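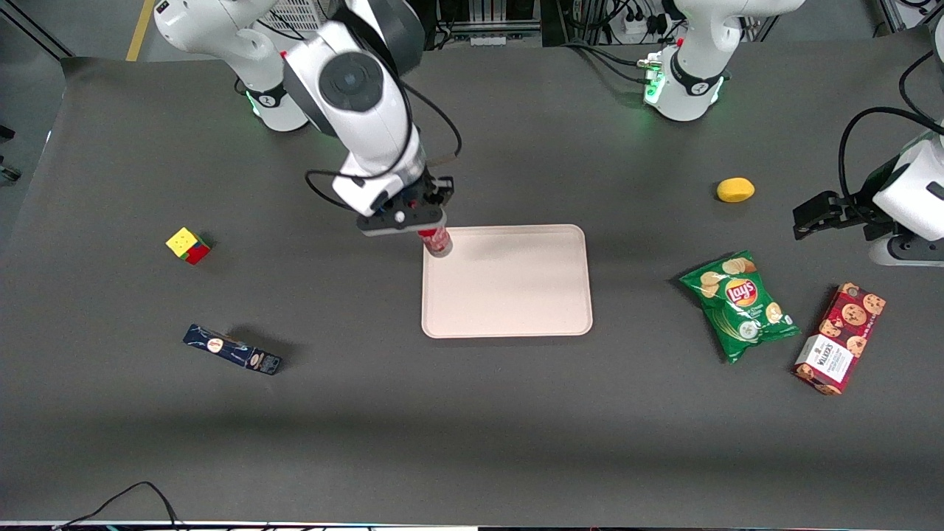 Cups sliding on a shallow serving tray

Posted in Kitchen & Table, 21 December 2022
1,912 views

I have a flat-bottomed serving tray, light pink, rounded corners, with a low raised lip. There is nothing on it to line the bottom. Cups placed near a corner stay put while the tray is on the table, but once it is carried they drift toward the lip and sometimes tip against it. The table has a dark mat on it, so the tray itself does not move. Is there a way to keep the cups in place without gluing anything down? I bought the tray in September and would like to keep it washable.

-- Skatora

Olszewski
Member, 730 posts

Two separate problems: friction and load position.

For friction, cut a piece of non-slip shelf liner to the flat part of the tray. Measure inside the lip, subtract 1/8 inch on each side, and round the corners with scissors. If the liner rides up onto the curve it will buckle and the cups will lean. The open-weave type rinses clean and dries overnight. Do not use the adhesive-backed kind -- it leaves residue that takes longer to remove than the liner took to fit.

For position, start loading from the middle. A single cup in a corner puts the weight over one hand and the tray tilts when lifted. With 4 cups, set them in a square close to the center, then fill them. Leave small boxed items and anything with a slick printed finish off the tray, or lay them flat between the cups.

Zinbridge

Damp paper towel under the cups. Works fine.

Nandora
Member, 1,208 posts

The paper towel holds for one trip, then it dries or tears. I would go with the liner.

Check the underside of the cups as well. A cup with a recessed base touches the tray only on a thin ring, and any water inside that ring lets it slide. Wipe the base before setting it down. Silicone coasters also work, but on a tray with a low lip they raise the cup and you lose part of the edge protection.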